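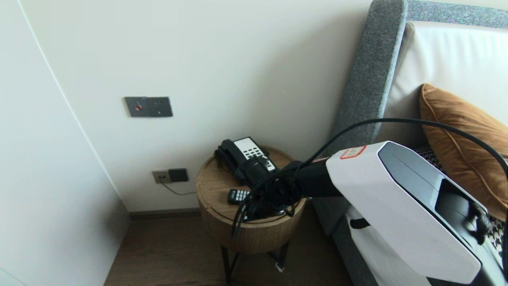
4.2 Suspend and resume in everyday play. Quick resume is the feature our players talked about most, and we think it deserves far more study than it has had. The Plosmont handheld writes the whole state of a running game to its solid-state drive when the power button is tapped, then picks up from the same spot on the next tap. Lab tests of this kind of feature tend to use a fully charged unit on a desk. Home play is messier, and much more interesting! A good deal of it happens near a bed, where a plug may go into an outlet just above the floor, with a thin cord running off toward a side table (Figure 3), and the console gets picked up and put down many times in one evening. We wanted our logs to cover that kind of play, so the logging tool stayed on through charging as well as on battery.

In all, 37 players kept the tool running through July, and it recorded 600 suspend events that were followed by a resume in the same game. Each record holds the title, the battery level, the time spent asleep and the time from button press to first accepted input. That last value matters a great deal to us - a title screen that appears fast but ignores the stick is still a wait.

We were delighted by how steady the resume times were. Even after a full night asleep, most games accepted input as quickly as they did after a short break. The clear exception was Kubíček, the online racing game, which has to reach its server before it hands back control. Flanden, a much larger game on disk, showed no such delay.

Shuk-fan Mok coded the 8 failed resumes by hand. All of them came after a system update had been installed during sleep, and we return to them in Section 5.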